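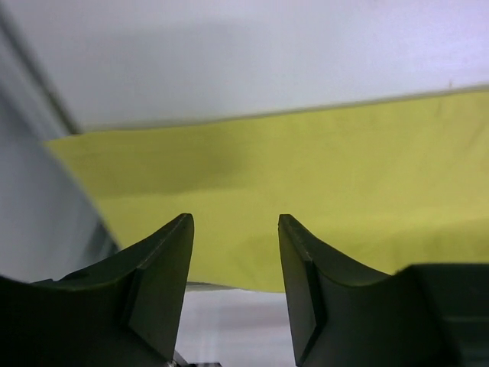 ## Microfibre and cotton cloths: washing, drying and storage

A cleaning cloth stops working well before it looks worn. The usual causes are fabric softener, too much detergent, and lint picked up from towels in the same load. The notes below cover general household cloths. Cloths used with solvent, linseed oil or wood finish are dealt with separately at the end.

### Sorting

- Microfibre: wash with other microfibre or smooth synthetics only. Towelling sheds lint, and the split fibres hold on to it.
- Cotton dusters and tea towels: wash together, but keep floor cloths out of the load.
- Bathroom cloths: separate load, 60 °C if the label allows it.
- New coloured cloths: first wash alone. Yellow and orange dusters bleed more than most.

Shake each cloth outdoors before it goes in. Grit left in the pile will scratch glass and gloss paint on the next use.

### Washing

1. Rinse greasy cloths by hand in warm water with a drop of washing-up liquid. Squeeze out; do not wring.
2. Fill the drum to two thirds at most.
3. Use half the normal dose of liquid detergent. Powder that has not dissolved lodges in the weave.
4. Wash microfibre at 40 °C, cotton at 60 °C. Check the label first, as some dyed cotton is marked lower.
5. Spin at 800. A faster spin creases thin cloths and saves little drying time.
6. No softener, and no bleach on microfibre.

If a cloth pushes water about instead of taking it up, it is probably coated with softener. Soak it for 6 hours in plain warm water, changing the water once, then run it through a hot rinse with no detergent. Two rounds may be needed. A cloth that still smears after that goes to the workshop.

### Drying

Line drying is best for both types. Hang by one short edge with the pegs at the corners, so that air reaches both faces. Indoors, leave a gap of 8 cm between cloths on the airer and open a window – a damp cloth against a radiator dries stiff and may mark the paint.

Tumble drying is acceptable on low heat. Remove dryer sheets, which leave the same coating as softener. From November onwards I finish most loads this way.

### Storage

Fold only when fully dry. A lidded box keeps dust off, but drill a few holes in it. Mine is a Tondero box with a row of holes under the rim. The pegs and airer are from Mikgate in Ikham; any make will do.

Keep 4 cloths per room and rotate them, taking from the top and returning to the bottom. Mark the corner with a laundry pen: K for kitchen, B for bathroom, G for glass. Glass cloths should never be used with polish.

### Oily and solvent cloths

Do not machine wash or tumble dry these. Cloths soaked in linseed oil or oil-based finish can heat up and catch fire if left bunched.

- Open the cloth out flat, outdoors, on concrete or gravel, away from buildings.
- Leave until completely hard and dry.
- Alternatively, put it in a metal tin, cover with water and fit the lid.
- Check with the council before disposal. Rules vary.

Water-based products, such as the Ambaye wax emulsion I use on shelves, rinse out under the tap while fresh. Once dry, the cloth is only fit for rough work.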